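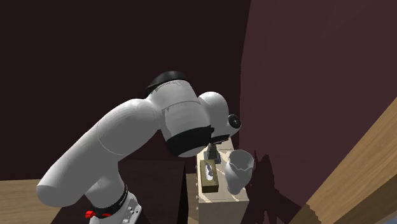 4.3 Running the cabinet-top task in Evia

1. Open the Narby room from the scene list and wait for the arm to load.
2. Set the hover height to 20 mm. The fingertips should stop just above the cabinet top.
3. Jog the gripper to the gap between the box and the cup.
4. Press Save Pose, then choose the cup as the target.
5. Set the episode limit to 294 steps and press Run.

Note: Reset Scene puts the box and cup back but keeps your saved pose.

Caution: Do not send a saved pose to a real arm until you have completed the checks on page 47. Cabinet heights in the simulator may differ from your own furniture.

If the arm stops with error 179, go back to step 3.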